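# About Vivden

Vivden repairs and reworks electronic control boards. The work comes from small manufacturers, laundries, bakeries, lift maintenance firms and a number of private owners who would like to keep a machine running after its maker has stopped supplying parts. We have been doing this in Stultdale since 1983, first from a single room over a tyre depot and now from the ground floor of the old Mamani building on the canal side.

The business began with power supplies. Most of those early jobs were linear supplies from machine tools, and most of the faults were dried-out capacitors, cracked joints and burnt resistors. The parts have become smaller and the boards more crowded. The faults are much the same. Capacitors still account for a large share of what we replace, followed by connectors, relays and the wires that run between one board and the next.

## What we work on

- Control boards from washing, drying and baking equipment
- Motor drive boards and soft starters
- Power supply boards, linear and switched
- Display and keypad boards
- Sensor leads and wiring looms, repaired or made up new to a sample

We do not work on mobile phones, televisions or anything that has to be opened in a clean room. Boards that have been under salt water are looked at but seldom repaired, and we will say so before any charge is made.

## How a board moves through the workshop

Each board is given a job number on arrival and a tray of its own. Anything that came with it – screws, standoffs, mounting plates, loose leads – goes in the same tray and stays there until the job is closed. Mixed fixings were a problem in our early years, and the tray rule dates from then.

The first inspection is by eye, under a ring light at low magnification. We look for swollen or leaking capacitors, darkened areas of the board, lifted tracks, corrosion round the connectors and signs of earlier repair. Earlier repairs are recorded separately. They often explain a fault that the circuit alone does not.

Cleaning follows where needed. Flour, lint and machine oil each need a different method, and some older coatings do not tolerate the solvent that works best on the dirt. A small area at the edge is always tried first.

Boards are kept on their mounting plates for as long as the work allows. A thin metal plate keeps the board flat and gives the hands something to hold other than the components. For bench work the whole assembly is raised on a support, so that leads can leave the edge without being bent sharply under it. Ordinary plastic containers serve well as supports. They are cheap, they wipe clean, and a cracked one can be thrown out.
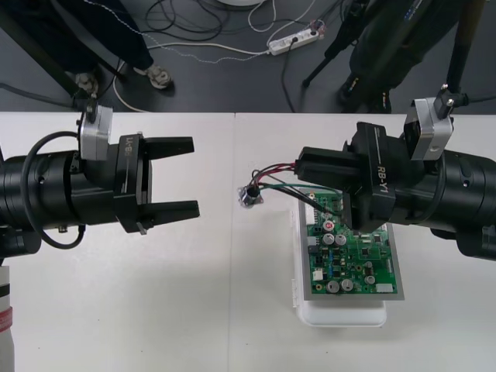

*Board on its metal plate, with the red, black and green leads held out to the left.*

Leads get more attention than customers tend to expect. A lead that is soldered to a board and pulled in use will fail at the joint or just above it, where the solder has wicked up under the insulation and made the strands stiff. The outside looks sound. We flex each lead close to the joint while measuring its resistance, and any lead whose reading moves is replaced along its full length. We do not splice sensor leads. A splice adds resistance, and on some temperature inputs that is enough to shift the reading.

Colours are matched to the original wherever the wire can be had. Where it cannot, the replacement is marked with a numbered sleeve at both ends and the change is written on the job sheet. The same applies to foil wrapping and screening: if it was there when the board came in, it is there when the board goes out, earthed at the same end.

## Parts

We hold 70 drawers of capacitors, sorted by value and then by diameter, as the space on an old board often decides what will fit. Electrolytic capacitors are dated when they come into stock and discarded when they pass our shelf limit, whether or not they still measure well. Relays and connectors are bought to order unless they are a type we use every month.

Used parts are fitted only where no new part exists and only with the customer's written agreement. They are then listed on the invoice as used.

## Testing

A repaired board is run on the bench for 3 hours under a load close to its working load. Where the customer can lend us the matching motor, heater or display, we test with that. Where this is not possible we use our own test loads, which are built in the workshop and cover most of the voltages we meet.

For boards that come in repeatedly we make a test fixture. There are two larger ones at present. The older, which we call the Trikuton, tests dryer control boards and steps through every output in turn. The newer one does the same for keypad boards and checks each key for contact bounce. Both print a sheet that goes back to the customer with the board.

## Terms in brief

Inspection is charged at a fixed rate and is taken off the bill if the repair goes ahead. Repairs carry a guarantee on the parts we fitted and the joints we made. It does not extend to the rest of the board, though we will look at a returned board again without an inspection charge.

Boards should be sent in an antistatic bag with firm packing on all sides. Loose polystyrene chips are not suitable, as they work their way between components. Please include every lead that plugs into the board, and a note of what the machine was doing when it stopped. An error code is useful, and so is a plain statement such as "trips when the door closes".

## Visiting

The counter is open in the mornings for dropping off and collecting, and until late afternoon on Friday. The entrance is on the canal side, to the left of the loading bay. Heavy items can be brought to the bay itself if you telephone first. Uncollected boards are kept for 2 months after the final notice and then broken for parts.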